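Skenano Boards > Paper and Ink > Troubleshooting

Faint red, smears on copy paper, marker or paint?

Posted by gyupanqui
24 July 2019

I help look after the supply shelf for a drawing and lettering group and I have a problem with red. Black and blue are fine. Red comes out pale on the page, more pink than red, and it smears if you so much as look at it. We have a drawer of Trernov washable markers and a tub of thin red poster color that people dip old brushes in, and people put everything back in the wrong place, so when I pick up a sheet I often can't tell which one made it.

What I want to know:

1. Is there a way to tell marker from thinned paint on plain white paper when both are this pale?
2. Is it the paper or the red?
3. How do I keep it off the tables? They are white and I don't want a permanent pink patch.

The paper is Stinside, the cheap kind, bought by the box. I also have a little bit of Girard marker paper but it costs too much to hand out for practice.

Giuliana Yupanqui

Re: Faint red, smears on copy paper, marker or paint?
Posted by oldnibs

Question 2 first. It's the paper. Cheap copy paper is made for toner. Put wet color on it and either it sits on the surface and gets dragged around, or it soaks in and spreads. Either way you lose strength. Try the same red on the Girard, same hand, same pressure, and leave it overnight. If the Girard sheet is a good strong red you have your answer.

Re: Faint red, smears on copy paper, marker or paint?
Posted by tablesaw_dan

I don't agree that it's the paper. If black and blue are fine on the same box of paper then the paper is fine. Washable reds are weak. I've bought three brands over the years for my kids and the red was always the first to go pink. Some of that is people leaving the cap off, because red gets used more.

Throw the red ones out and buy new ones. Markers are cheap.

Re: Faint red, smears on copy paper, marker or paint?
Posted by oldnibs

Black hides a lot. A black that has lost half its strength still reads as dark gray and people call it fine. A red that has lost half its strength is pink and everyone notices. So "black is fine" doesn't prove much.

Re: Faint red, smears on copy paper, marker or paint?
Posted by marlo_k

Can you post one of the sheets? Hard to say anything about smearing without seeing it. A dragged marker line and a brush that ran dry don't look much alike.

Re: Faint red, smears on copy paper, marker or paint?
Posted by gyupanqui

Sure. I'm mostly asking about two areas. The lower half is where the strokes are bunched up, loops and crossed lines, a bit like handwriting but I can't read a word of it. The other is the long smear that goes diagonally toward the upper right. I'd like to know if you think the same thing made both.
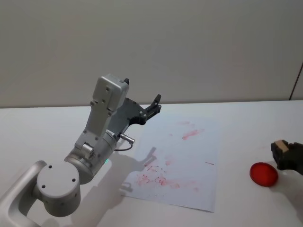

Re: Faint red, smears on copy paper, marker or paint?
Posted by marlo_k

Thanks, that helps. I'd still not swear to it either way. The loopy part could be a washable marker that has been rubbed. It could also be a small brush with very watery color. The color is about as pale in one as the other to my eye.

What I'd look at, with the sheet in your hand:

Turn it over. Marker that has soaked in will usually show on the back, at least where lines cross. Poster color mostly stays on the front.

Tilt it toward a window. Paint leaves a slight surface you can catch in the light, even when it's thin. Marker leaves nothing, the paper just looks tinted.

Rub a corner of the smear with a dry fingertip. Dry paint will sometimes leave a little powder on your finger. Marker won't.

Then feel the sheet. If it's rippled where the color is, it got a lot of water, and I'd lean toward the tub.

Re: Faint red, smears on copy paper, marker or paint?
Posted by tablesaw_dan

The long smear looks to me like a hand or a sleeve went across it. You get that when somebody moves on to the next bit before the last bit is dry.

Re: Faint red, smears on copy paper, marker or paint?
Posted by oldnibs

Could be. Could also be one fat stroke somebody meant to make. You can't tell from a photo. I'd be more interested in that short dash near the right edge. When I try out a pen I do the same thing, a dash at the side of the sheet to see if it's flowing. If the dash is the same strength as the rest then whatever it was, it was weak from the start and the rubbing is a separate matter.

Re: Faint red, smears on copy paper, marker or paint?
Posted by gyupanqui

I hadn't thought of comparing them. The dash is thin. I will look at it next to the rest tomorrow in better light and do the tilt test too.

Any opinions on the tables?

Re: Faint red, smears on copy paper, marker or paint?
Posted by carre_albane

I taught handwriting to adults for 11 years and red on white tables was a regular nuisance, so I can answer that one.

Put a backing sheet under the working sheet, every time, and make it bigger than the working sheet on all sides. Strokes run off the edge more than people think. Newsprint is fine. An old placemat is better, it doesn't slide.

Wipe at the end of the session and don't leave it to the next morning. Cool water and a drop of dish soap, then a dry cloth. Hot water is said to set some dyes. I never tested that properly but I used cool water all the same.

If there is a pink patch already, try baking soda made into a paste, very gently, on a part of the table that doesn't matter. It's a mild abrasive and can dull a shiny top. Do not use it on anything you'd be sorry to scratch.

Albane Carré

Re: Faint red, smears on copy paper, marker or paint?
Posted by tablesaw_dan

Skip the baking soda. Rubbing alcohol on a cotton pad takes off marker in one pass and doesn't scratch. I've done it on every white surface in my house.

Re: Faint red, smears on copy paper, marker or paint?
Posted by carre_albane

Alcohol is fine on some tops and not on others. It will cloud certain plastics and it will take the finish off painted wood. Since we don't know what her tables are made of I'd start with soap. If soap doesn't do it, then alcohol on a hidden corner. I would also not hand a bottle of it to a room full of people.

Re: Faint red, smears on copy paper, marker or paint?
Posted by tablesaw_dan

Fair enough. Test a corner first.

Re: Faint red, smears on copy paper, marker or paint?
Posted by pennywhistle_6

Coming at this from the side. Is it a problem that the practice sheets are faint? We use pale red on purpose for guide lines and for first tries at a letter, then go over it in black. The pale color is easier to ignore when you're looking at the finished letter.

Re: Faint red, smears on copy paper, marker or paint?
Posted by gyupanqui

It matters for us because we scan the sheets and put them together in a folder, so people can look back at their June pages and see what changed. The scanner washes out the red ones almost completely.

Re: Faint red, smears on copy paper, marker or paint?
Posted by pennywhistle_6

Then scan in color, never in black and white mode, and turn off any automatic background cleanup. A lot of scanner software sees pale pink and decides it's a dirty page. Afterward, if your software lets you look at the green channel alone, do that. Red marks show up dark in green. I have rescued sheets that looked blank.

Re: Faint red, smears on copy paper, marker or paint?
Posted by marlo_k

Seconding the green channel. Blue works too but it tends to be noisier.

Re: Faint red, smears on copy paper, marker or paint?
Posted by gyupanqui

Update. I tilted the sheet at the window and could not see any surface on it, and there was very faint color on the back in the bunched-up part. So I lean toward marker for that area. For the long smear I still don't know. The powder test gave me nothing, but my fingers were not very clean.

I also did what oldnibs said and tried one of the red Trernov markers on both papers. On the Stinside it was pink. On the Girard it was somewhat stronger but I would still not call it red. Then I opened a new one from the back of the drawer and it was a proper red on both, only it smeared more on the Stinside.

Re: Faint red, smears on copy paper, marker or paint?
Posted by tablesaw_dan

So it was old markers.

Re: Faint red, smears on copy paper, marker or paint?
Posted by oldnibs

It was old markers for the color and the paper for the smearing. I'll take half.

Re: Faint red, smears on copy paper, marker or paint?
Posted by carre_albane

Store the new ones lying flat if you can. Standing tip up for months dries them out. If they have to stand, tips down.

For the smearing, a heavier sheet from the same maker may be enough without going to marker paper. Buy a small pack first, 50 sheets or so, and try it before you order a box.

Re: Faint red, smears on copy paper, marker or paint?
Posted by gyupanqui

I'll do that. The tub of poster color is getting its own shelf with a label on it. For the table I used cool water and soap and most of the pink came up. There is still a bit by one edge and I'll try alcohol on the underside before I go near it.

Does anyone know if the Trernov reds can be refilled, or are they sealed at the back?

Re: Faint red, smears on copy paper, marker or paint?
Posted by marlo_k

Sealed, I think. I pried one open once and couldn't get it back together.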